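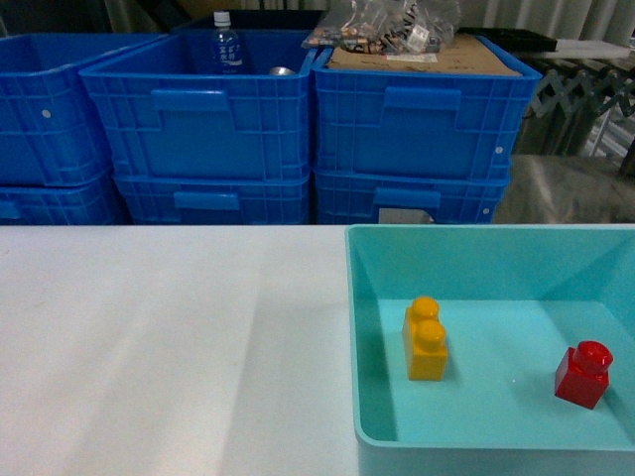

According to Lingyun Tan, a child who has to put the bricks back in a tray learns to sort, and a child who learns to sort will one day be good at sums. She told me this over the fence in July and I have been arguing with her in my head ever since.

Home Essays Letters Archive About

I like Lingyun, and I have nothing against trays. A shallow tray with a bit of a rim stops things rolling under the cooker, and I own several. What I don't believe is the rest of it, the idea that the way we put toys away is secretly a lesson, and that buying the right set of containers will make the lesson happen.

Look at what is being sold. Fenetti has a catalogue of 600 storage products for the under-fives. I have read it from front to back, on a train, and I couldn't find ten that did something a crate doesn't do. There are trays with lids, trays with feet, trays that slot into a bigger tray. Virnora will send you a "play reset system" every season, with a leaflet telling you which toys to hide and which to bring out again. You pay them to tell you to hide your own toys.

The thinking behind most of this is that children play better with less. Put out two big bricks, the leaflet says, a yellow one and a red one, and watch the attention grow. Well, I have watched. My nephew will give two bricks his full attention for as long as it takes to put one on top of the other, and then he wants the rest of them. I don't blame him. You can't build a garage for a bus out of two bricks. When people say a child is calm with fewer toys, I'd like to know how they tell calm from bored, as from the sofa they look much the same.

We use cookies to remember your reading preferences. Accept Manage settings

Then there is colour. Everyone has a view on colour now. The bricks should be bright but the tray should be beige, or the other way about, and the shelf should be wood so the room can "rest". Zixuan Gu wrote to me after my last piece on this and said that her three share blue plastic crates of the sort you see behind a greengrocer's, stacked up against the wall, and that visitors keep offering to help her find something nicer. She doesn't want something nicer. They stack, they have handles, you can hose them down in the yard. She bought 15 of them when a shop called Ibarra closed, and she says not one has cracked.

I think she's right, though I'd add that crates have their own trouble. Everything small sinks. The grown-ups' things get in as well – I have pulled car keys, a bottle of water and half a bread roll out of ours – and a deep crate is no use to a two-year-old who can't see over the side. So, fine, a crate for keeping and a tray for playing. That's the whole system and I've given it to you free.

The part I mind most is the guilt. I got 1,777 words in a parenting newsletter last month on how to tidy away building bricks, with a section on what your face should be doing while you do it. Cheerful, apparently, but not too cheerful. My mother tidied our bricks with a dustpan. She swept them up, fluff and crumbs included, and tipped them in a biscuit tin, and my brother and I can both count.

Lingyun will say that proves nothing, and she's correct. Two people and a biscuit tin prove nothing. But she has the same problem with her tray. She has a tidy daughter who likes numbers, and a tray, and she has drawn a line from one to the other. The daughter may simply like numbers. Some do. She may like putting things in trays for the same reason she lines her shoes up by the door, and would have done it with a baking tin.

If you are about to spend money, my advice is to go to Brakholm on market day and look at the stall by the bus stop, where a plastic tray costs less than a sandwich. Get one big enough that the bricks don't fall out when it's carried by somebody who isn't looking where they're going. Put the rest of the money towards more bricks.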